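Search this site Search

Open days should show the dull part

Opinion, by Aurelia Pîrvu

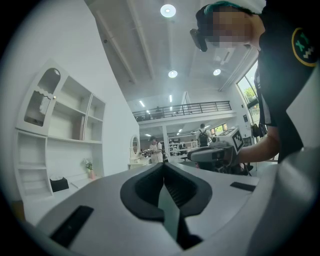

Hand-held grippers on the ground floor at Flestum.

I went to the open day at Flestum expecting a robot to pour me a drink. Most of my visit was spent watching people with grippers in their hands, and I think it was the better show.

The work is slow. Someone takes hold of a gripper, does an everyday job with it, puts everything back and does it again. Teodor Nistor, who showed our group round, said one simple task needs 1,000 good runs before they try to train anything on it. The one we were shown stood at 913. Of the first 200, 30 had been thrown out.

A man near me said this was a lot of trouble to put away a cup. He had a point, and Nistor didn't argue with it. But I have been to demonstrations where an arm does one neat trick behind a rope and the visitors go home believing it can do anything. They come away with no idea how much human labour went in, or who did it.

I would like more firms to open up this side of things. I would also like them to say what the people holding the grippers are paid, which I asked and did not find out. My nephew Toma wanted to know if their arms get tired. Nistor said yes, by the afternoon.

There is another open day in November. I plan to go, and to ask about pay again.

Contact us | Copyright 2019 | Back to top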